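Robot on bin picking at Vinddale, what happened to your hours? 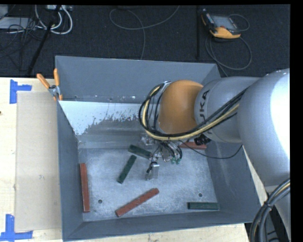 flosora_nights: Do the pickers lose shifts once the arm is running?
kivi73: Ours kept them, but two of us moved to checking and clearing jams. Same pay so far.
flosora_nights: Bit of a relief, that!
tusoda_temp: Not my experience. Agency lot were gone by January and the rest got duller work.
kivi73: Duller? My back's stopped hurting, I'll take dull.
tusoda_temp: Fair enough, but ask about training before you sign anything.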